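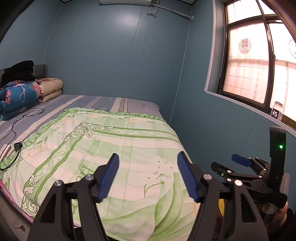
Posted by the Idwood Lettings inspection desk
Filed under: Checklists, February

Bedroom check between tenancies – Pramow Court

Work from the door inward and write something against every line. A tick with no comment gets sent back.

Smoke alarm
Press and hold the test button. Replace any alarm past the date on its base.
Comment: Sounded on first press. Date on base is still good.

Window
Must open, close and lock from inside. Check the sash stops.
Comment: Opens fully. Lock is stiff, needs graphite. Left stop missing – order from Fortin.

Outlets and switches
Look for cracked plates, scorch marks and loose boxes. Plug the tester into each outlet.
Comment: Outlet by the closet reads open ground. Switched off at the panel and tagged. Electrician to see it before move-in.

Heater
Clear space on all sides, cover secure, thermostat turns freely.
Comment: Cover was loose at one end, now screwed down. Devance panel model, rated 2000 watts, so no extension cords.

Walls and paint
Blue-gray is the standard bedroom color in this building. Note chips, stains and soft spots.
Comment: Small chip near the door trim. Touch up from can 259. No soft spots.

Bed
Slats seated, bolts tight, no sharp edges. Lift the mattress and check the seams.
Comment: Two bolts taken up a quarter turn. Seams clean.

Door and exit path
Door must open all the way. Keep the path to the hall clear.
Comment: Hinge squeaks but holds. Bottom edge rubs on carpet, plane it down if it gets worse.

Follow-up
Outlet and window stop are due within 20 days. Use work order 3974 for both and hold the keys until the outlet is signed off.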